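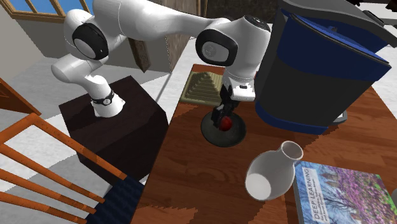 L'atelier partagé de Larnau change ses horaires en août. Les locaux ouvriront à 8 heures et fermeront en début d'après-midi, le temps que durent les travaux sur la toiture de la halle Bullard. Les adhérents qui ont un projet en cours peuvent laisser leurs pièces sur place, à condition de les étiqueter et de ne rien poser sur les tables communes. Une table en bois brun supporte mal la colle et les vernis, et le ponçage de celles du rez-de-chaussée a coûté 500 euros au printemps. Des plaques de protection sont désormais rangées sous l'escalier.

L'entrée se fera par la rue Ruppert. Le portail côté cour restera fermé pendant toute la durée du chantier, livraisons comprises. Les personnes qui attendent du bois ou des panneaux doivent prévenir l'accueil 2 jours à l'avance. Le monte-charge fonctionnera normalement, mais l'accès à la mezzanine sera limité à 3 personnes à la fois.

Les cours d'initiation à la menuiserie reprendront en septembre, avec une séance supplémentaire en soirée. On y abordera l'affûtage, le traçage et les assemblages simples. Les inscriptions se font à l'accueil ou par courrier. Les adhérents de l'atelier Renen bénéficient du même tarif, sur présentation de leur carte en cours de validité.

Les casiers non renouvelés seront vidés à la fin du mois d'août. Leur contenu sera conservé à la réserve jusqu'à la reprise des cours.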